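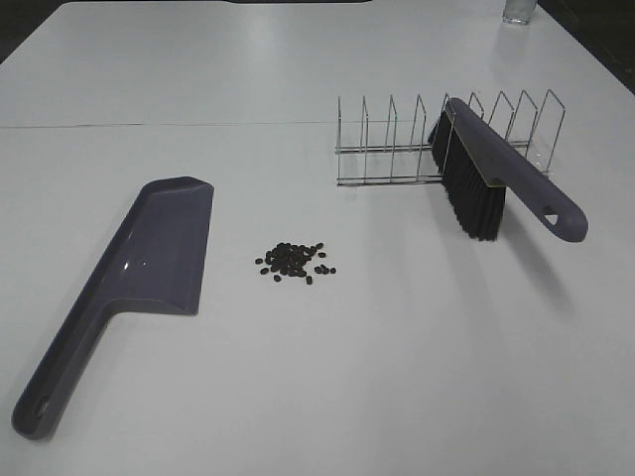 Mawuli Agyeman objects that time diaries are still the best thing we have for measuring housework, and that last week's notes were too hard on them. Fair enough. Best available is a low bar, though, and I'd like us to look at how low.

Week 3: Who measured the chores?

Start with the Drelham survey in your packet. It covers 388 households, and the line everyone quotes is that people spend 20 minutes a day sweeping and wiping. Look at how they got it. People filled in the diary at night, from memory, in quarter-hour boxes. Try to remember how long you spent on crumbs this morning.

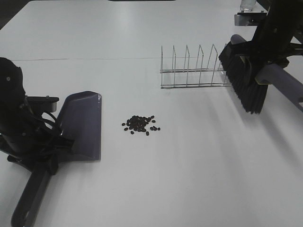
Then there is the question of who held the pen. In 78 percent of the homes one adult filled in the form for everybody. The authors mention this in a footnote and go on to compare husbands and wives as if each had answered separately. I don't see how they can.

The Lundside study used a phone call in place of a diary and got a figure nearly 3 times as high.

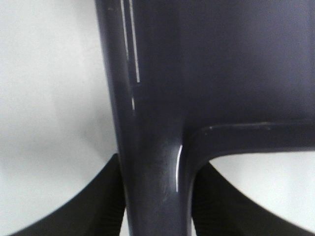 Ifeanyi Ugwu's reply to both papers is short and worth reading twice. His point is that a small job done while minding a child or a stove gets counted once, twice or never, depending on the form. Neither survey says which.
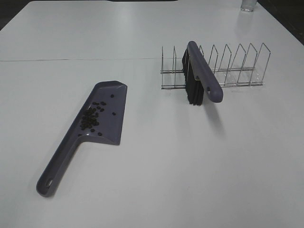

Fig. 4. A handheld dustpan on a white tabletop.

For March: bring one page on what you would count as a chore, and what your rule leaves out. Skip the Barka chapter, the tables are misprinted.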